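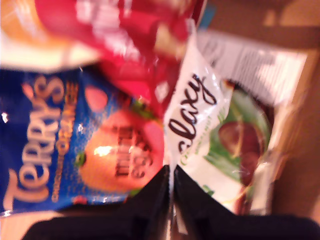 The spring basket

In Flisthorpe, Lerato Cele fills her baskets in April and gives them away before May. The chocolate waits in a cardboard box until she has decided who gets which bag.

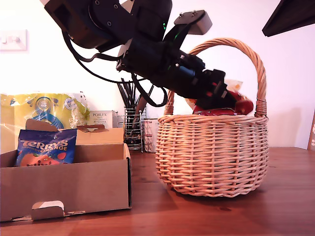

She likes to put some fruit with the sweets, because her aunt did it so. An apple is heavy, and it keeps the light packets from sliding.
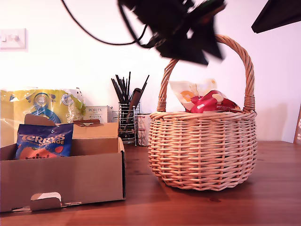
Terry's in the box, red foil in the basket.

The tall handle she leaves without ribbon.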